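Filed under: Grantee Updates, Oral History

3 comments | 11 shares

Progress report no. 2, the Iltetti dialect recordings
22 Mar 2026

Hello again to everybody at the Skurnavis fund, and thanks for letting me write these the way I talk (the form last time nearly finished me off).

The short version is that we're in good shape on the recordings, a bit behind on the typing up, and I've moved some money between two lines, which I'll get to. We now have 240 finished interviews with people who grew up speaking the Iltetti dialect at home. The oldest tapes were the big worry in my first report, and I can report that Valtteri Hyvönen has cleaned up all but four of them. Those four have a hum right on top of the speech and he wants another go at them before we give up.

The word list is my favorite part, so forgive me if I run on! It stands at 3417 entries this morning. A lot of the new ones came out of a single long talk with Kalevi Partanen, who has separate words for snow that will hold a dog and snow that will hold a man, and who got properly annoyed when I mixed them up. He also gave us a whole set of insults for lazy haymakers. I've marked those for the adult edition.

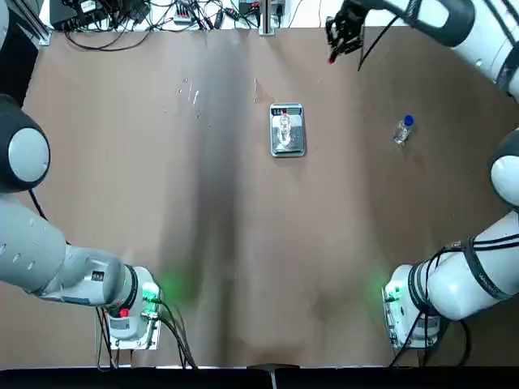 Typing up is where we're slow. I had planned on one hour of tape taking six hours of work, and with the dialect it's closer to nine, more if two people are talking over each other, and they always are. Erhan Soylu has made us a spelling guide so that we all write the long vowels the same way, and I wish we'd had it at the start. Going back to fix the early transcripts ate most of a month. It was worth doing, but I should have seen it coming, and I'd rather you heard that from me.

Now the money. The travel line is underspent, mostly down to the Britovska visits getting bundled into one long trip instead of three short ones. I'd like to move what's left over to transcription. Your letter says I can shift small amounts without asking, but this isn't all that small, so I'm asking. The equipment line is spent and closed. We bought the second recorder and the lapel microphones, and the microphones have been a joy with soft-spoken people. The printing line hasn't been touched and won't be until the booklet text is settled.

About that booklet: the plan is still July. It'll have the word list in a trimmed form, a dozen stories in dialect with plain versions on the facing page, and a map of who says what where. The map is giving me trouble. The villages along the Koubek road don't split neatly the way the old books say they do, and I'm tempted to print it messy and let people argue.

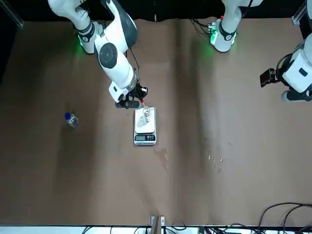
Veikko Koivisto read a draft of this and told me the messy map was the right one, and that his grandmother's side of the road had never agreed with the other side on the word for a gatepost anyway. He also thought I should ask you for a longer deadline on the transcripts now and not in June, so I'm taking his advice: could we have until the end of the fall for the last batch? The booklet doesn't depend on it.

Things still on my list are the consent forms for the older tapes (some families have moved and I'm still chasing addresses), a proper backup kept in a different building, and a listening evening for the people we recorded. I'd love one of you to come to that. There will be cake and a great deal of correcting.

Receipts are in the mail.

Ville Kiiskinen

Get grantee updates in your inbox once a month. You can unsubscribe at any time.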